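Board index > Home & Garage > Flooring

Topic: Green mat on a wooden bench top, leave it down or not?

hollowcreek_dan
Okay, I need opinions before I spend more money. I'm finally redoing the garage as a proper hobby room and I'm stuck on what to put underfoot and on the benches. The room is 584 square feet, slab floor, one small window. Cikutis quoted me $1,212 for interlocking tiles, delivered. Stallis wants $900 for the rolled rubber but I'd have to haul it and cut it myself, and I have a bad shoulder. My wife likes the rolled stuff because there are fewer seams for crud to get into. I like the tiles because if I wreck one I can swap it out. Who's right?

pinegrove77
Tiles, no contest. I did rolled rubber in October and it still smells like a tire shop in there. I leave the door up every chance I get and it hasn't helped much.

mossyoak_lee
Disagree with pinegrove. Mine aired out in a couple of weeks. Did you mop it with dish soap first? The roll comes with a film on it and that's what you're smelling. Also, tiles creep. Mine opened up a gap by the water heater and I kick them back together every Saturday-chore session like an idiot.

hollowcreek_dan
Didn't know about the soap, thanks. Second half of my question is bench tops. I keep going back and forth between bare wood and wood with a mat on it. I like the look of a flat green mat in the middle with the light wood showing around it, and it's easier on my eyes than a white surface under LED shop lights. 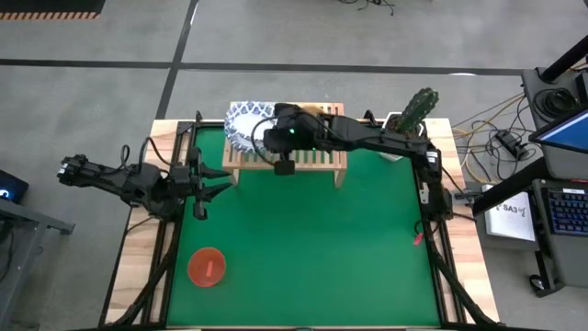

bettys_basement says go bare and forget the mat, because grit works its way under the edges and you end up sanding the top anyway. I've had mine bare for years. Coat of oil when it looks thirsty, done. Put the mat money toward better lights!

mossyoak_lee
Betty, I love you, but no. Drop one tiny screw on bare wood and it's gone under the fridge. A mat deadens the bounce. I just lift mine and wipe underneath when I think of it — takes a minute.

pinegrove77
With mossyoak on this one (first time ever). Don't glue it down, though. I glued my first one and had to scrape it off with a putty knife, and the top never looked right again.

hollowcreek_dan
So loose mat, got it. Anybody ordered from Kuusk? They sell green by the foot, but the color on their site looks almost blue to me.

bettys_basement
Get a sample. I ordered "sage" from them for a craft table and it was lime. They took it back without a fuss, I'll give them that.

hollowcreek_dan
Sample ordered. Leaning toward the tiles for the floor, sorry mossyoak, my shoulder gets a vote. I'll post again once the color shows up.

Contact us | Board rules | © 2026 Grondaveck Forums | Back to top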